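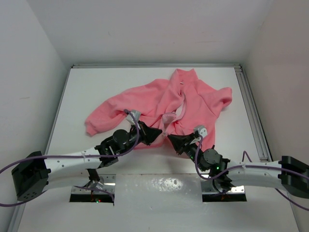
白色台面上的粉色长袖拉链上衣,两侧为机械臂。

**拉宁影业宣布买下喜剧长片《阿特贝格的最后一班缆车》改编权,明年春天开机**

拉宁影业(Lanine)今天上午十点在公司二楼的小放映厅里,向到场的媒体朋友和多年来一直惦记着我们的影迷宣布:公司已与作家法蒂玛·塔穆诺(Fatima Tamuno)签约,取得她的中篇小说《阿特贝格的最后一班缆车》的电影改编权。影片将由奥涅卡奇·奥凯凯(Onyekachi Okeke)执导,马利斯·范克豪泽(Marlies Fankhauser)担任编剧,华盛顿·佩肖托(Washington Peixoto)出任制片人,计划于明年春天在山城阿特贝格(Atberg)开机。

熟悉塔穆诺的读者大概还记得这个故事。一位快要退休的缆车售票员,在停运前的最后一个晚上,和末班车上的七位乘客一起被困在半山腰,一困就是一整夜。车厢里有一对正在闹离婚的夫妻,有一个背着大提琴赶去面试的年轻人,还有一位坚持说自己只是"上来看看风景"的老太太。小说篇幅不长,可是读过的人往往会跟我们讲起其中某一句对白,而且每个人讲的都不一样,这也是公司上下当初一读就放不下的缘故。

"我写它的时候住在缆车站对面,每天晚上听着最后一班车进站,钢缆'嗡'的一声,然后整条街就安静了。"塔穆诺在现场说,"这些年也有人来谈过改编,有的想把它改成惊悚片,有的想让缆车掉下去。奥涅卡奇第一次来找我,问的是老太太的手提包里装了什么,我们就这样聊到了吃晚饭,后来又聊到了饭馆打烊。"

奥凯凯导演的上一部作品《恩瓦丘库》(Nwachukwu)讲的是一家三代人经营一间露天影院的故事,在公司自己的艺术影院线上连映了很久,至今仍有观众写信来问片尾那首歌在哪里可以听到(在此也顺便回复一下:原声带正在整理,请大家再等一等)。谈到新片,他说自己最期待的,是把一部几乎全程发生在一节车厢里的戏拍得有呼吸、有远近。"八个人,一整夜,外面是雪山,里面是一壶慢慢变凉的茶。我外婆要是看到这个题材,一定会说:够了,别再往里加东西了。"

编剧范克豪泽已于十月交出第一稿,全稿共430场,其中不少只有一两句话,甚至只是一个眼神。她笑着说,制片人拿到剧本时先掂了掂分量,然后很客气地问她要不要坐下来喝杯咖啡。目前第二稿正在修改,场次会有所合并,小说中深受读者喜爱的"分橘子"一段将完整保留,售票员年轻时的一条支线也会比原著略为展开。

影片的外景将在阿特贝格的老缆车线上拍摄,车厢内的戏则安排在吉尔内克摄影棚(Jirneck)完成。美术部门会在棚里搭建一节与原车同样大小的车厢,四面板壁都可以单独拆卸,方便摄影机进出。摄影指导罗曼·维尔钦斯卡(Roman Wilczyńska)前不久刚去山上住了几晚,专门看凌晨时分的光线。他回来以后交给剧组939张照片,大部分是雾,但据他说,每一张的雾都不相同,我们看得久了,也渐渐觉得他说得有道理。

选角工作将于下月展开。售票员一角的人选已经有了眉目,待合约签妥之后再向大家公布;大提琴青年一角则面向公众公开招募,不限表演经验,会拉琴者优先,不会拉琴但愿意学的朋友也十分欢迎来试一试。剧组另外还需要500名群众演员,参与片中停运告别仪式的拍摄,阿特贝格及周边地区的居民可优先报名。山上夜里很冷,报名的朋友请务必考虑到自己的身体情况,热汤和毛毯由剧组准备。

佩肖托表示,影片的主要资金已经到位,其中一部分来自2,724位影迷参与的预售支持计划。他们的名字将全部出现在片尾字幕里,按姓氏排列,不分金额多少。"有一位观众来信说,她和先生就是在缆车上认识的,希望把两个人的名字放在一起。按照姓氏,他们中间本来隔着好几百人。"佩肖托说,"我们商量了一下,给他们破了这个例。"

影片的后期制作预计在明年秋天完成,上映日期及发行安排将另行通知。在此之前,拉宁影业会在自家影院重映奥凯凯导演的三部早期短片,每晚七点半开始,映后由主创轮流与观众见面,范克豪泽也答应在其中一晚朗读几页剧本。场次和订票办法请留意影院售票处的公告。

**关于拉宁影业**

拉宁影业是一家独立电影制作与放映公司,专注于中小成本的剧情片和喜剧片,并经营自己的艺术影院线。公司喜欢与作家长期合作,也一直欢迎各地的写作者来信来稿,只是我们人手不多,回信有时要慢一些,还请多多包涵。

**媒体联络**

采访申请、剧照索取及群众演员报名事宜,请与拉宁影业宣传部联系,来信请注明"缆车"二字。宣传部办公时间为上午九点半至下午六点。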